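Visit to the Siu workshop at Stivatholm

Posted Jul 10, 2024

I signed up for the Stivatholm visit back in June, mostly to see the Daloler line, and ended up spending nearly the whole afternoon in the back half of the building where the Siu group collects its training data. These are my notes from that part. The Daloler line was down for a belt change anyway.

Getting there

The bus from the station stops at the bottom of the hill. It is a ten-minute walk up to the gate, uphill all the way, and the sign for visitors is behind a hedge. Parking is free if you drive. You get a badge at the desk and a pair of safety glasses, which you hand back at the end. Groups are kept small, and ours was split between the two halls after a short welcome talk.

What the group does

Siu collects demonstrations of table work. A person moves the gripper through a task by hand, a small camera near the fingers records what is in front of them, and the recording goes into a pile with others of the same task. The pile is used to train a model called Gosta, which is then supposed to do the task without anyone holding the gripper. We were shown around by Bo-ram Kwak, who runs the collection side and does a fair share of the recording herself.

The tasks are ordinary ones. Pick something up, put it down somewhere else, put one thing into another, fold a cloth, clear a space. A task gets a one-line instruction and a code, and the person recording reads the line out before starting. The target for each task is 298 good recordings. Kwak said the number came from an early test where they had planned on 300 and two files were damaged. Training went fine, so the number stayed.

A single recording is short. Most of the time goes into setting the table again. Things have to be moved between takes so that the model does not learn one fixed layout, and there is a printed sheet of starting positions taped to the wall for this. A good operator gets through some 70 recordings in a day. I would have guessed more, but after watching for an hour I could see where the time goes.

At the recording tables

There are two tables in use, a few steps apart. Household things are laid out on a pale speckled top, and behind the one I stood at there is a dark backdrop with bright blue circuit lines and a gear on it. I asked about the backdrop. They swap them every so often, Kwak said, and this one is among the busier ones. A model trained only in front of a plain wall tends to get confused in a real kitchen, so they want some clutter behind the table in part of the set.

A monitor by the table shows the view from the gripper camera. It takes some getting used to. The two yellow fingers stay put at the bottom of the picture and everything else swings around between them and beyond them. When the operator moves quickly, things smear. The black pads on the fingers stay clear enough that you can make out the crosshatching on them, while a cup a short way off goes soft.

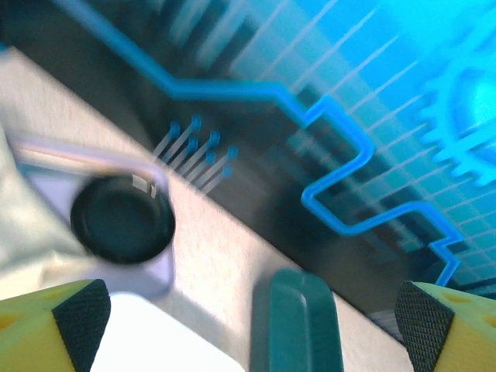

Checking the recordings

After lunch we sat in on the review. Every recording is watched once at normal speed by someone other than the person who made it. The reviewer marks the moment the task starts and the moment it ends, and trims what comes before and after. Then it gets a keep, a fix or a drop.

Blur alone is not a reason to drop a recording. I had assumed it would be. Kwak's view is that the model will see blur when it is running too, so it may as well see it in training. What they do drop: takes where the wrong instruction was read out, takes where the operator's other hand reaches in to help, and takes where the operator stops halfway to think. The last kind is the most common with new people. They pause over the table, and the model picks up the pause along with the rest.

We got to try reviewing a few ourselves. I disagreed with the person next to me on one where an object was set down and then nudged a little. I said keep, she said fix. The written guide says keep if the nudge is part of one movement, which did not settle it for either of us.

Trying the gripper

Visitors can have a go at the end, on a table set aside for it, and nothing you record there is used. It is heavier than it looks. Closing the fingers is done with a trigger under the handle, and I closed them too early most of the time. My best take was a plain pick and place, and even that one had a pause in the middle. The operators make it look easy, but they also switch over every hour because of their wrists.

We did not see Gosta run. It was booked for a test that day and the room was closed to visitors – a pity, and worth asking about before you sign up if that is what you are coming for.

Practical notes

The visit lasts from late morning to about four. Lunch is in the canteen and you pay for your own. Photos are allowed at the recording tables but not in the review room. Wear flat shoes, as there is a lot of standing. The next round of visits is in the fall, and sign-up is through the front desk at Stivatholm.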